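Research notes | Robotics & Automation
Print this page | E-mail this article
13 shares | 0 comments

A folding score worth a second look

The Mok group at Stukville put out its laundry results in August, and the headline number has been passed around a good deal: 90 per cent of garments folded, by a policy trained on 601 demonstrations with two arms. I read the paper twice. The number holds, as far as it goes.

It doesn't go very far. A fold counts as a success if the final outline fits inside a target box, so a shirt with its sleeves bunched underneath passes. Zoi Liapis, who ran the trials, told me the stricter check was dropped when the human scorers couldn't agree with each other – a fair reason, but it belongs in the main text and they have put it in an appendix. There were 369 test attempts, all at one table under one set of lights.

Panagiotis Psarras at Oltwood has tried the released weights on his own bench and says the first grasp fails far more often there. He hasn't published figures, so treat that with the same caution.

Dark cloth is the part I would press them on. The paper lumps all colours together.
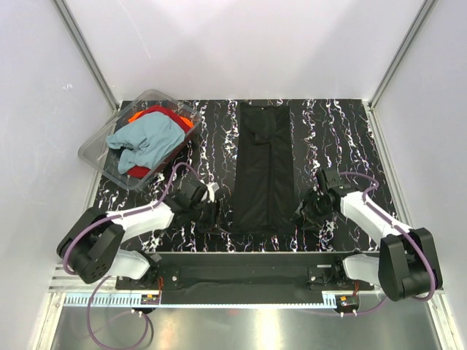
Would more demonstrations fix the grasping problem?

Probably only in part. Extra data from the same table mostly teaches the policy that table, and the Bisia comparison set, gathered at several sites, would be a better test. The group says it plans to run it.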